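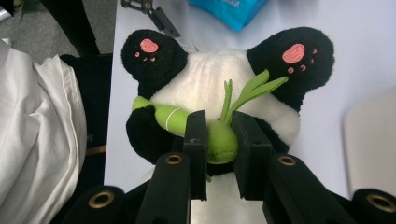 Soft things are where it all falls apart, one of the lab's own people said before the kettle had even boiled, and anyone selling you a robot that can tidy a kid's bedroom should be made to do it live, on stage, with the lights up. Fair. But the Privthorpe group thinks it has part of an answer, and the answer is mostly patience and a pile of plush.

The method has a name, Grirkier, and it goes like this. A person holds a gripper in the hand – no robot attached, just the fingers and a camera looking down them – and does the job. Picks up the toy. Moves it. Puts it down. The recordings go into training and later a real arm, wearing the same fingers, has a go by itself. Same view, same fingers, diferent muscle.

None of that is new and they don't claim it is. What's new is what they ask for. Most collecting runs reward the clean grab, in and out, next. Grirkier wants the squeeze. Close on the toy, wait, ease off a little, close again, then lift. Every demonstration has that extra beat in it. The bet is that a policy trained on the beat learns how much a soft thing gives before it moves, from pictures alone, no force sensor.

Plush is a nasty test. A block stays a block. A panda with a bamboo shoot held across its chest can be taken by the belly or the shoot or a foot, and each one swings differently once it's off the table. Grab the shoot and the body hangs. Grab the belly and there's a lot of stuffing to get through before anything solid.

So, numbers. 3931 demonstrations, gathered over one long spring in a converted shop unit on Kelemen Street. Then two policies, same network, same training time. One got the full recordings, one got them with the squeeze trimmed out. Each was given 100 lifts on toys it had never seen. The full version dropped 3. The trimmed one dropped enough that the team stopped calling it a baseline and started calling it the juggler.

Small test, sure. One table height, one set of lights, one arm. The write-up says so on page one. There's also a graph in the back that I kept returning to – performance against amount of data – and it bends early. At 1000 demonstrations the squeeze policy was already most of the way there. The rest of the spring bought them the odd shapes, long limbs mainly, and floppy ears.

Where it still fails: anything with a slick coat, anything very flat. Also toys lying on top of other toys, where the test squeeze grabs two at once and the policy seems quite happy with that. A fix is being tried, no results yet.

Perneo, the follow-up, starts in August and moves to laundry. Socks first. Towels after that, if the socks go well. The hand-held grippers are getting new finger pads for it and the squeeze is being made longer, which everyone who has to hold the thing for a morning has opinons about. Wrists get sore. There is a sign-up sheet for the short shifts and it fills by 9 a.m.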